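Research > Working Papers > Automation and Work
3 min read

4.2 Changes to packing duties at Cilley

Before the trial, packers at the Cilley site handled every item by hand, up to 3,000 in a shift. Under the new arrangement, a two-armed robot handles mixed small goods, and packers review the items it sets aside.
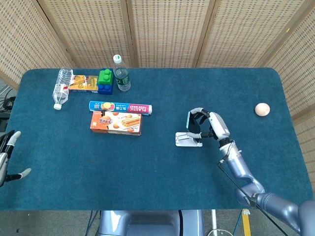
Figure 2. Mixed goods on the work table, with the robot's right hand over a small white holder.

Packers reported less reaching but more waiting. Several asked that the review work be recognized in their job grade, and Cilley has yet to decide on this request.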